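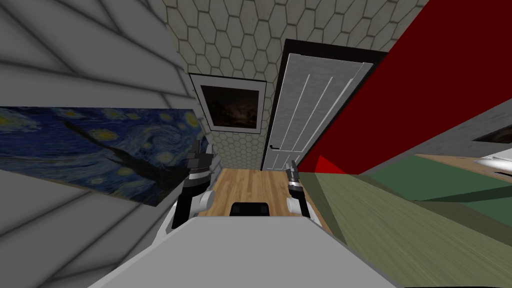
What is the Holloway Open?
It is a freestyle wrestling meet for adult amateurs, held each year in Holloway and run by the Jorska Wrestling Club. Entries for this year's meet are now open.

HOLLOWAY, 18 Mar 2018 - The Jorska Wrestling Club will add a beginners' bracket to the Holloway Open this September. The bracket is for adults who have trained for less than two years and have never placed at a sanctioned meet.

Last year's Open drew 201 wrestlers, the most in the history of the event. Almost 80 of them were in their first season. Many were matched in the opening round against people who had wrestled in college, and a large share of those bouts ended in the first period. Club coaches asked for a separate bracket after the meet.

The new bracket has 100 places. Bouts will be one period shorter than in the main draw, and every entrant is guaranteed 2 matches. Men and women will compete in separate divisions. 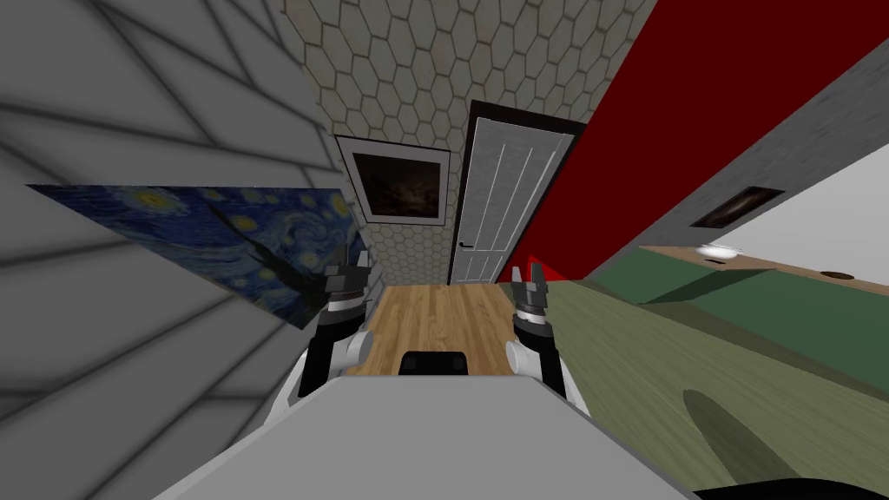

Entry and weigh-in

Entry forms are available from the club office and at the front desk of the Doltico Sports Hall, where the meet will be held. Wrestlers may enter the beginners' bracket or the main draw, but not both. A coach's signature is required to confirm training time.

Weigh-in takes place at the hall on the morning of the meet. Anyone who misses weight may move up one class if a place is open there.

Dendent, which makes mouthguards, is the sponsor of the new bracket and will supply one to each entrant at check-in.

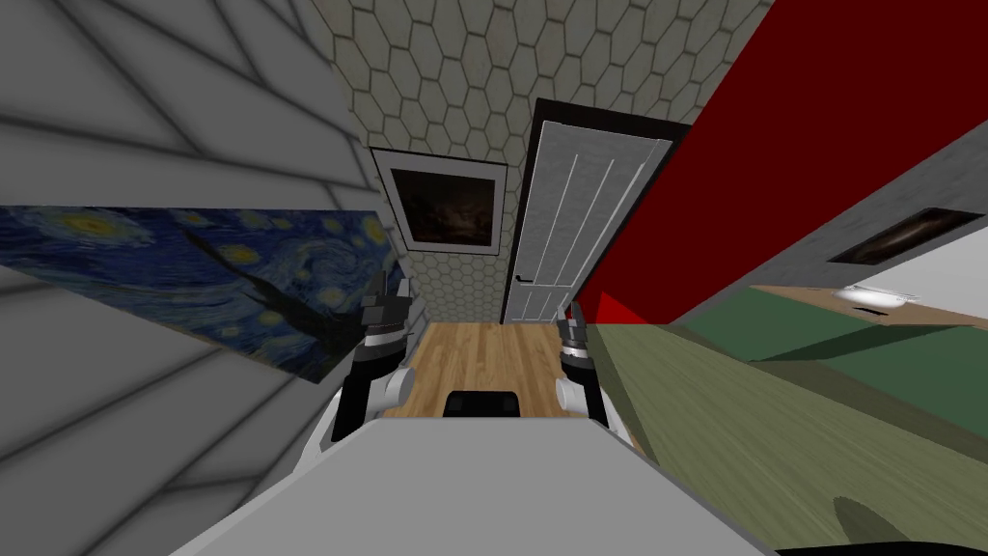 Wrestlers who prefer their own mouthguard may use it if the mat official approves it before the first bout. Headgear is optional in the main draw and required for beginners. Shoes must have covered laces.

Spectator tickets go on sale at the hall in the summer. Children under 12 get in free with an adult.

Media contact: Press Desk, Jorska Wrestling Club, Holloway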